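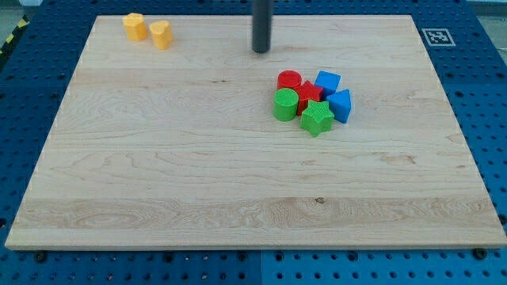 Colored blocks on a wooden board, with the robot's arm just above the far part of the board. (Tallgate)

TALLGATE RELEASES OPEN PRACTICE GUIDE FOR TABLETOP ROBOT TESTING

Free guide gives small labs a shared way to set up, run and report block-handling trials

Tallgate has published the first full edition of the Seixas Guide, a set of good-practice rules for labs that test robot arms on tabletop tasks. It is free to read, free to copy and short enough to get through over lunch – 27 pages, including the checklists.

The guide covers work that plenty of labs do every day: pushing, sorting and grouping small objects on a flat surface. Results from these trials get shared widely, but the setups behind them are often written up in a sentence or two. A lab across the country that wants to repeat the work has to guess at the rest.

"We love these experiments, and we want more people to be able to run them well," said Maiara Barros, who led the writing at Tallgate. "A block on a board sounds simple. Then you try to match another lab's setup and find out how many small choices went into it. We wanted those choices on paper, in words a first-year student can use."

The Seixas Guide has 41 numbered rules in 4 sections: the work surface, the objects, the arm and the people, and the written record. Among them:

– Fix the work surface to the table before the first trial and check it again after the last.
– Record the starting layout of every object, including any that the task does not use.
– State the arm's speed limit in the report, along with who was allowed to change it.
– Mark the edge of the robot's working area so that it can be seen from every side a person can walk up to.
– Keep failed trials in the count. If a trial is thrown out, say why in the log.

Each rule is tagged "must" or "should." Labs that meet every "must" can say they follow the guide, and they don't need to apply to anyone or pay a fee.

A draft went out to 40 labs in June, and their comments shaped much of the final text. The section on object layout nearly doubled in length. A rule on room lighting was moved from "must" to "should" after several labs wrote in to say they share space with other teams and can't control the overhead lights.

Wutier, which builds test tables for teaching labs, will include a printed copy with each new table. Tivesow has adapted the checklists for its training courses and will share those versions at no charge.

"The comments were wonderful, even the grumpy ones," Barros said. "People sent us photos, sketches and one very long note about bolts. Please keep them coming, we're already collecting ideas for the next edition!"

The guide and blank log sheets can be downloaded from the Tallgate website.

Filed under: Robotics / Standards & Safety

Comments (3)

benchnotes
Glad to see failed trials in there. Does the "must" list apply to two-arm setups or only single?

R. Okafor
Section 3 says single arm only for now, two-arm is listed under future work.

gripfan
Printed the log sheets this morning. Could use a wider column for notes but otherwise very handy.

Recent releases
Wutier and Tallgate to host open bench day
Tivesow adds evening course on robot cell safety
Seixas Guide: how the draft comments were handled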